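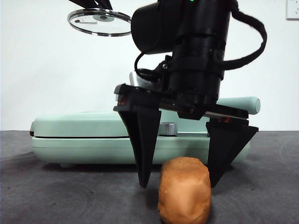
New Arrangements for Shared Kitchens at Tusdale Residences

26 June 2018

Allent Housing has approved revised rules for the use of shared kitchens at the Tusdale residences in Plundatthorpe. The rules apply to all 11 residence buildings and take effect at the start of the new tenancy year. Current tenants who are staying on will receive a printed copy with their renewal papers.

The revision follows a review of kitchen use carried out during the spring. Nearly 50 households sent in written comments, and further remarks were collected at an open meeting in the Moschos Building. Most of the comments dealt with storage, the cleaning rota, and the use of personal countertop appliances, which the earlier rules did not mention at all.

Under the earlier rules, each kitchen floor set its own practice. Tenants moving between buildings reported that an item permitted in one kitchen was refused in the next, and that notices posted on the doors did not always match the tenancy handbook. The handbook will now be the only source, and the door notices will be taken down over the summer.

Each household will be assigned one cupboard and one refrigerator shelf, both marked with the room number. Glass dishes, pans, and other cookware may be kept in the open shelving under the counter, provided they are washed and put away on the day of use. Items left on a counter overnight may be moved by cleaning staff to the holding shelf by the door. Anything not collected from there within a week will be removed to the residence office.

Counters and tabletops are to be wiped down after every meal. Cutting directly on a work surface is not allowed, and cutting boards will be supplied in every kitchen. The cost of replacing a damaged surface may be charged to the household concerned where responsibility is clear.

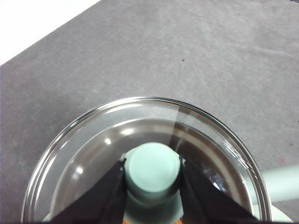
Countertop Appliances

Personal cooking appliances will be allowed in shared kitchens for the first time under a single set of conditions. Toasters, kettles, rice cookers, and combined breakfast machines are covered. Deep fryers and open-coil hot plates remain prohibited, as do all cooking appliances in bedrooms.

Owners must register each appliance at the residence office before it is plugged in. Registration is free of charge. Staff will look over the cord and plug and attach a dated tag, and a tagged appliance may be used for one tenancy year before it has to be seen again. No more than two appliances may be in use on a counter at the same time. Extension cords and plug adapters are not permitted in any kitchen.

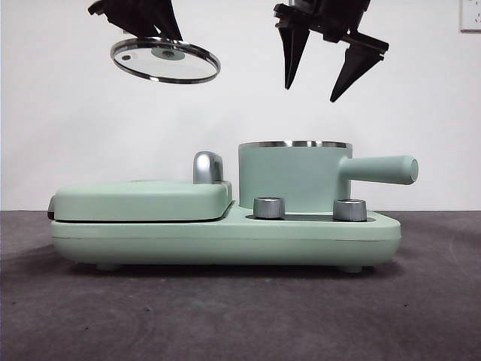

A breakfast machine in mint green. Combined units of this kind are among the appliances to be registered.

Appliances must be unplugged after use and may be stored only in the owner's cupboard or room. Allent Housing does not accept responsibility for personal appliances left in shared areas.

Work on Outlets

In preparation for the new rules, electrical outlets will be replaced in 41 kitchens. The work will begin in the Moschos Building and move on to the remaining buildings in turn. Tenants will be given written notice before work starts on their floor, and are asked to clear the counters by the morning stated in the notice. Kitchens on neighboring floors will remain open to affected households during the work.

Questions about the revised rules may be put to the residence office at Tusdale during regular office hours. Large-print copies are available on request.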